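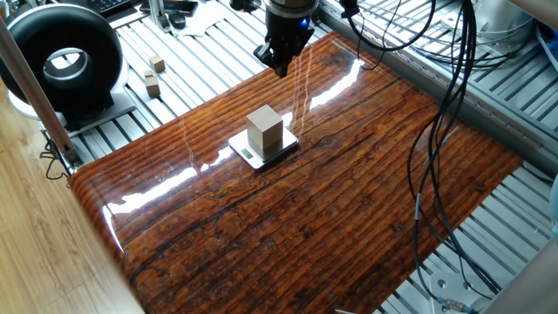 Certificate of Weight

The assay office at Podville kept its standards in a cabinet with two locks. The senior clerk held one key. The inspector from Sedville held the other and came every June.

The procedure had been written in 1594 and amended 9 times. Each standard was removed with tongs, rested until it reached room temperature, and weighed 4 times. The mean was entered in ink. A standard that had lost mass was entered at its new value and returned to the cabinet.

That June the 200-gram standard came out heavy. The clerk cleaned the pan and repeated the series. The mean did not change. The inspector checked the level, closed the window, and repeated it himself. The standard was still heavy.

The procedure covered loss. It had no entry for gain. 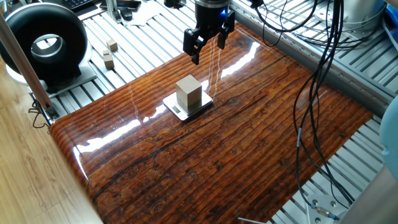
A small digital scale on a glossy wood-grain tabletop.

They sent to Grisico for a second balance. It arrived by the evening train, packed in straw, and gave the same figure. The inspector read the old ledgers until midnight. Every loss since the first page had been recorded to the same precision. He added them in pencil on the back of a Sisodia freight receipt.

The sum matched the gain.

The clerk asked what should be entered. The inspector wrote the mean in ink, signed beside it, and locked his side of the cabinet. The clerk locked hers.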